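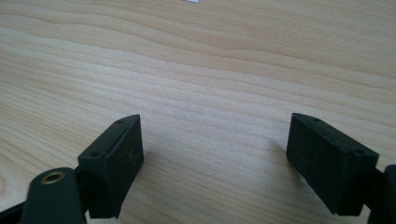 Samah Shawky meint, ich soll zuerst die Hälfte von meinen Aufnahmen wegwerfen und dann noch einmal fragen, warum das Modell nichts lernt. Sie hat das freundlicher geschrieben, unter meinem letzten Beitrag, aber der Sinn war dieser. Eine Demonstration, bei der die Hand am Anfang sucht und zögert, bringt dem Modell das Zögern bei, schrieb sie, und dagegen hilft auch keine größere Menge.

Ich habe zwei Abende darüber nachgedacht und dann angefangen, alles noch einmal anzuschauen. Im Ordner lagen 300 Aufnahmen, alle mit dem Handgreifer gemacht, alle an demselben Tisch. Nach dem Durchsehen sind 88 weg. Das hat ein bisschen wehgetan, weil jede davon Arbeit war.

Was ich gelöscht habe: Aufnahmen, bei denen ich vor dem Greifen länger in der Luft gestanden bin. Aufnahmen, bei denen ich zweimal zugefasst habe. Und solche, bei denen die Finger am Anfang schon halb geschlossen waren. Den letzten Fehler habe ich früher gar nicht als Fehler gesehen. Jetzt beginne ich jede Aufnahme gleich: Finger offen, dicht über der Platte, dazwischen nur Holz. Erst dann bewege ich mich zum Objekt.

Die Maserung von meinem Tisch hat mir übrigens auch Sorgen gemacht. Sie ist sehr lebendig, lange Wellen quer über die ganze Platte, und ich hatte Angst, dass das Modell sich an den Linien orientiert und nicht an dem, was darauf liegt. Im Forum von Gitard gibt es dazu zwei Meinungen. Die einen decken alles mit einem grauen Tuch ab, die anderen sagen, ein Muster hilft bei der Schätzung der Bewegung, weil die Kamera etwas zum Festhalten braucht. Ich habe mich für das Holz entschieden. Mit dem Tuch sind mir die Bahnen öfter weggerutscht, vor allem wenn ich nah an der Fläche war.

Zu den Fingern noch ein Wort, weil per E-Mail danach gefragt wurde. Die dunklen Blöcke sind mit Schrauben befestigt und man kann sie wechseln. Auf den Innenseiten sind inzwischen leichte Kratzer und Staub zu sehen. Ich wische sie jetzt vor jeder Sitzung ab. Ob das für das Lernen einen Unterschied macht, weiß ich nicht, aber für das Greifen von glatten Sachen macht es einen.

Mein Ziel für die Aufgabe „Deckel aufnehmen und ablegen“ waren am Anfang 2000 Demonstrationen. Diese Zahl hatte ich aus einem Vortrag, und sie hat mich mehr gelähmt als motiviert. Ich sammle nun in kleinen Blöcken. Ein Block hat 56 Aufnahmen, danach mache ich Pause und trainiere über Nacht. Am Morgen schaue ich, wo der Arm danebengreift, und der nächste Block besteht zum großen Teil aus genau diesen Positionen. Bisher ist es meistens der Rand links hinten, wo ich selbst mit dem Handgelenk schlecht hinkomme.

Was ich noch nicht gelöst habe, ist das Licht. Am Vormittag ist es weich und gleichmäßig, am Nachmittag kommt die Sonne direkt auf die Platte und die Schatten von den Fingern werden hart. Samah würde wahrscheinlich sagen, ich soll beides aufnehmen. Das werde ich im April versuchen, wenn die Tage länger sind – bis dahin bleibe ich beim Vormittag.

Die Liste mit den Gründen für das Löschen stelle ich auf die Seite zu Uletti, wenn sie etwas ordentlicher ist. Wer ähnliche Listen führt, darf mir gerne schreiben, auch auf Englisch.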